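Print check and notebook, Stelmont screening room
10 Jul 2025
Posted by the projection workshop

Ran the reissue of the Skunstead thriller start to finish this morning, first time since the April test. The new file is 2,295 shots by the edit list. The old one had 387 fewer, and most of the extra material is in the warehouse fight, which was trimmed for the first release. It's a lot more violent than I remembered. The extra shots are short and the cutting is fast, so any fault in the motion shows up right away.

Picture is good for the first two reels. Blacks hold up in the tunnel chase and the grain looks natural. Skin tones go a little pink once they get to the harbor. I compared it with the Trustell reference disc and the reference is cooler there, so the pink is in our file and has nothing to do with the lamp.
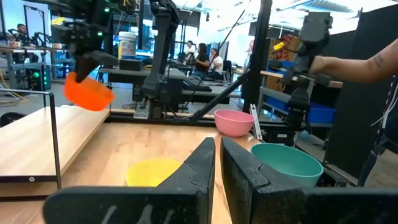 Sound is less settled. The center channel drops under the music in the car scene and half the dialogue goes with it. I raised center by 2 dB and the lines came through, but then the gunshots at the end of the reel were harsh. Put it back where it was. I don't want to fix a mix problem with the room levels.

Subtitles: the spotting list has 1,797 entries. I checked them against the picture only in reels one to three. Problems so far:

- Reel one, phone call. The subtitle comes up before the caller speaks and gives away who it is.
- Reel two, market. White text over a white awning, can't be read. Needs an outline or a move to the top.
- Reel three, the two brothers arguing. Lines are split in odd places and stay up too short a time. I had to stop and go back twice.

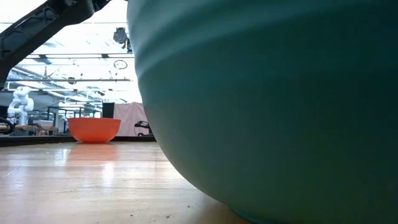

Reel four and the ending

The long take in the stairwell has a visible jump near the top landing. I stepped through it and there is a repeated frame, then a missing one. The Trustell disc doesn't have this. It looks like a conform error — the two sources were joined there, going by the edit list. Asked Nic Aodha for the scan of that section again, with handles on both sides.

The final scene plays longer now and I think it's better for it. The old version went to credits straight off the gate closing. The restored one holds on the empty yard, and the music comes in late. 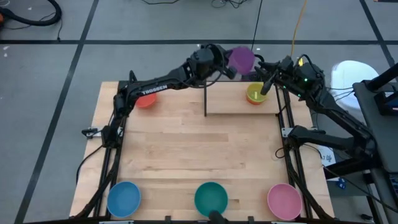

Credits scroll judders at our normal setting. Tried it on the other server and it was the same, so I'm putting it down to the file. The restoration card at the end also has Skunstead spelled with one "n" in the second line. Added to the list for Nic Aodha.

Still to do: subtitles for reels four and five, a second listen to the car scene with the side speakers muted, and a check of the harbor color on the small monitor. Leave the April file on the server until the new stairwell section is in.

Recent entries
Lamp hours and alignment, large room
Trustell reference disc: chapter list
Subtitle outline test, white on white
Skunstead reissue, April test notes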